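Lists > smallfirm-books > June 2021 > Thread: Home office and shared equipment

Print this message | E-mail this message

From: Babatunde Etim
To: smallfirm-books
Date: Friday, June 4, 2021
Subject: Re: Placed in service, or just paid for?

Edmund Kurek wrote:

> We bought a used milling machine through Bromex for the Flarkstead
> shop. The invoice was paid in full in October, and the machine was
> delivered the same month. The electrician did not finish the wiring
> until after year end, so it could not have been run before then.
> Our bookkeeper entered it as a fixed asset on the date of payment
> and started depreciation from there. The freight bill was booked to
> shipping expense. There is also a pile of small tooling on the same
> invoice, most of it under $500 per line.
>
> Three questions. Is the payment date right? Does the freight belong
> where she put it? And can I expense the tooling?
>
> Edmund

Edmund,

Taking these in order. I am assuming a calendar tax year and a US federal return. State treatment can differ, and yours may.

1. The date. Payment does not start depreciation. The asset has to be placed in service, meaning ready and available for its assigned use in the business. It does not have to be in use on that day. A machine that is wired, leveled and able to cut, but has no job waiting for it, is in service. A machine sitting on the floor with no power to it generally is not. On your facts I would move the date to the day the electrician signed off, and that puts the whole thing in the following tax year. The same goes for any Section 179 election or bonus depreciation, as both follow the placed-in-service date and not the invoice.

Keep the asset on the balance sheet from the date you took title. What changes is when depreciation starts. Most packages have two date fields for this, acquired and in service. In Mulico they are on separate tabs and the second one fills itself in from the first, so check that before you blame the bookkeeper.

2. Freight. Inbound freight on an asset is part of its cost. So is the wiring, to the extent it was done to get that one machine running. General electrical work on the building is a different item and goes with the building, on a much longer life. If the electrician gave you one bill for both, ask him to split it. You mention no figure for freight, but if it is the $1,385 you quoted to the list when you were shopping for the machine, add it to basis and reverse it out of shipping expense.
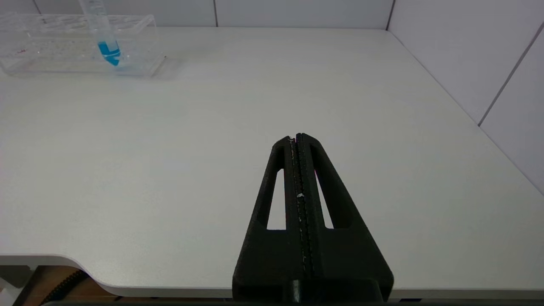
3. Tooling. The de minimis safe harbor lets you expense items up to a dollar limit per invoice or per item, if you make the election on a timely filed return and you have an accounting procedure in place at the start of the year that treats such items as expense on the books. For a business without audited statements the procedure need not be written, but write it down anyway. The test is applied to the unit as invoiced, and you may not break one thing into pieces to get each piece under the line. Take a two-fingered gripper like the one in the picture. The left and right fingers do one job together, and I would treat the pair as part of one unit however the vendor chose to list them. A vise and its matched jaws raise the same point. A box of end mills does not, as each one is usable alone.

Note also that the election covers every qualifying item for the year. You cannot expense the tooling you like and capitalize the rest.

If delivery and installation charges appear on the same invoice as the tooling, they have to be included in the cost of the items, spread by any reasonable method. That can push a line that looks safe over your limit. Run the numbers with the freight in before you decide.

4. One you did not ask about. If the return for that year has already been filed with depreciation on the machine, do not just change the date in the software and carry on. With only one return filed an amended return is normally the fix. Once two or more returns in a row have gone in with the same wrong treatment, you may be looking at a change of accounting method, and that is a different form and a longer conversation. Ask whoever signs your return. They will want the electrician's dated invoice, the delivery receipt and the bill of sale.

On records generally: I keep one folder per asset, with the purchase invoice, freight, installation, a note of the in-service date and who decided it. When Kwak sold off their old press they could not show what had been added to basis over 12 years, and they ended up reporting more gain than I think they had. The folder takes a few minutes to set up — less if you do it while the paper is still on your desk.

Can you post the tooling lines with the prices, and say whether the vendor charged delivery separately? I can't say more on item 3 without them.

Babatunde

Recent messages in this list
- Mileage log for two owners sharing one van
- Re: Mulico export drops the state column
- Deposits on canceled orders: income or liability?
- Re: Re: Sales tax on repair labor
- Switching from cash to accrual in mid-year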